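Equine Studies 322: Racing Industry Practice
Week 9 handout, 5/21/26
Reading a form guide without getting lost in it

Welcome back, everyone! Last week we stayed in the stables with feed and recovery. This week we finally open the form guide, which I think is the most fun you can have with a page of tiny numbers.

Start with the basics. Each runner has a line of recent finishes, read left to right, with the most recent run on the right. An x marks a spell, so 2x41 is a second, then a break, then a fourth and a win. A zero means tenth or worse. Get comfortable with this before you look at anything else.

Distance comes next. Our practice horse, Clinda, is a five-year-old mare who has run at everything from 1000m to 1600m. Look at her first-up runs, then her third-up runs. See how much stronger she is through the line once she has some fitness? That pattern is gold, and you'll spot it in a lot of bigger-framed horses.

Now compare Pometti. He leads, he loves a firm track, and his form falls away badly on anything worse than a Soft 5. If you only read the finishing positions you'd call him inconsistent. Put the track rating beside each run and he's as regular as clockwork!

Margins matter too. A sixth beaten 1.2 lengths can be a far better run than a third beaten five. Please write the margin next to the finish in your worksheet, every time.
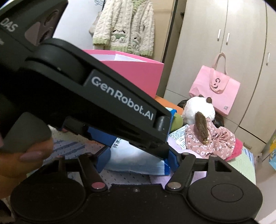

Barriers and weights are where people start arguing. Rakena drew wide in March, was caught three deep without cover and still finished within two lengths of the winner. Mark that run up. She also carried 59kg, so check what she gets next time before you decide she's finished for the prep.

For the tutorial: read pages 35 to 41 of the course reader and fill in the worksheet for all three horses. Then write 700 words on which of them you'd set for a 1400m race on a Good 4, and why. Have a go at the opposite case as well, it really sharpens your thinking.

Worksheets are on Pedia under Week 9. Bring a coloured pen.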